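February 18, 2018

Shop notebook, hose and coupling bench. Long one today, I had coffee and no calls.

Picked up where I left off in November with the leaking two-and-a-half couplings off Engine 3. Short version for anyone who skips to the first paragraph (hi Lesego): it's the gaskets again, but only partly, and I think our test routine is hiding the other part from us.

So. Pulled 12 lengths off the rack, all 50 footers, all from the batch Rornero sold us when they were clearing out their old warehouse. Laid them out along the bay with the doors shut, because the wind was coming straight in off the river and my hands don't work below a certain temperature anymore. Ruan drove the pump and I walked the line. We filled slow, bled the air at the far nozzle, and brought it up to 300 psi in steps, holding at each one long enough for me to get down to the end and back.

Most of them were dry as a bone. Two wept at the coupling around the collar, where the hose goes into the shank, and a third one sprayed from the swivel side as soon as we got any pressure on it at all. The sprayer was easy! Gasket was hard as a hockey puck and had a flat spot on it. Swapped it, brought it back up, fine.

The two weepers are the interesting ones. Both stopped weeping by themselves once we hit full test pressure. I stood there feeling pretty pleased and almost passed them, and then Ruan said well, what happens when you come back down? And sure enough, at ordinary working pressure they started again, slow drip, both of them. So the expansion ring must be seating under the high load and then relaxing. Our sheet only asks for a pass or fail at the top number. It doesn't ask anybody to look on the way back down, and I've been signing that sheet for years without thinking about it.

Things I marked on the collars before draining:

- pencil line across hose jacket and shank, to see if the hose creeps out of the bowl
- paint dot on the swivel ear nearest the seam
- the rack position, on tape (the tape fell off one, I know which one it was, I rewrote it)

Pencil line moved on one of the two weepers. It's a hair, less than the width of the line itself, but it moved. The other one stayed put. So they might not even be the same problem, which is annoying, I had a nice theory going by then.

Johannes came by and looked at the creeper and thinks the hose wasn't cut square when it was recoupled. That would fit. You can see one side of the jacket sits deeper in the bowl than the other if you shine a light down in there. He wants to cut it back and recouple it himself and I said please do, leave me the piece you cut off.
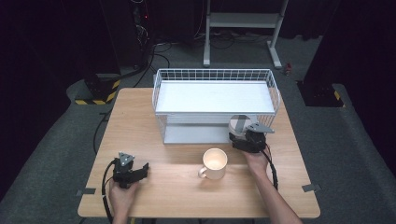 *White mug and wire basket on the light wood table, a black gripper in each hand.*

Okay, gaskets. I went through the drawer and it's a mess. We have the Gumede ones (black, slightly thicker lip) and the Hurura ones (also black, thinner, they sit lower in the swivel), and they've been mixed in the same bin since before I took over the bench. In a fresh swivel either one seals. In the older swivels where the seat has worn down, the thin ones will seal if you crank the coupling with a spanner and won't if you do it by hand. On the fireground everybody does it by hand. I tried it back to back on the same swivel, same hose, four times each, gloves on, and got a drip with the thin gasket three times out of four. With the thick one, nothing.

I'm not ready to say throw out the thin ones. Four tries is four tries, and I was getting tired by the end and maybe wasn't twisting as hard. Somebody else should do it without knowing which gasket is in there. Karabo volunteered, sort of, she said "if it's indoors."

Separated the bin into two bins anyway. Thick on the left. Please keep them that way!

Also spent a while on the swivel lube question. Brahim swears by a tiny bit of silicone on the gasket and I've always gone dry. Tried it on the sprayer from this morning with the new gasket in. It spun on much nicer, I'll give him that, and held fine all the way up and all the way down. My worry is grit. We drag these things through gravel every week of the year and anything sticky in there is going to hold on to it. I put silicone on one length, left its neighbor dry, and both are going back on Engine 3 in the crosslay. We'll pull them both at the next hose change and wipe the seats with a white rag. Length 2641 is the one with silicone. Write that down somewhere that isn't this notebook.

(Wrote it on the whiteboard.)

Side thing, the Cellareo gauge. Reading low against the pump panel again, and this time it's low at the bottom of the range and comes good as it climbs. I tapped it and it jumped. So I don't completely trust any of the low pressure notes above, only the fact that water was coming out, which I could see with my own eyes. It needs to go out for calibration, and we need a second gauge on the bench so we aren't dead in the water while it's gone. I've asked before. Asking again.

Drying: hung everything in the tower except the creeper and the other weeper, which are on the floor by the vise with red tags. Do not rack the red tags. Last time somebody very helpfully rolled up my tagged hose and put it back in service, and I spent an afternoon unloading a bed to find it.

What I want to change on the test sheet, if Lesego agrees:

1. Add a line for working pressure on the way DOWN, held, with somebody walking it.
2. Add a box for which gasket is in the swivel.
3. Pencil mark every coupling, both ends, check after draining. We're supposed to be doing it already and the sheet doesn't have anywhere to put the answer, so people skip it.
4. Bigger comments box. Mine always run up the margin.

It'll add time per length, no way around it. Ruan guessed it would double the day. I think less than that once you get a rhythm, we were pretty quick by the last few, but he was the one standing in the cold cab so I get where he's coming from.

Still to do:

- recut and recouple the creeper (Johannes), then full test again, up and down
- open up the second weeper and look at the expansion ring, I want to see if it's cracked or just loose
- blind gasket test with Karabo, ten tries each if she can stand it
- find out if the rest of the Rornero batch was recoupled in the same shop, there should be a stamp on the bowls and I couldn't read it on the ones I had out, too much paint
- order spanners, we're down to one decent pair and the other has a bent pin

Oh, and the drain at the far end of the bay backs up if you dump more than a couple of lengths at once. Found that out in my good boots. Drain them one at a time, or do it out on the apron and watch for ice.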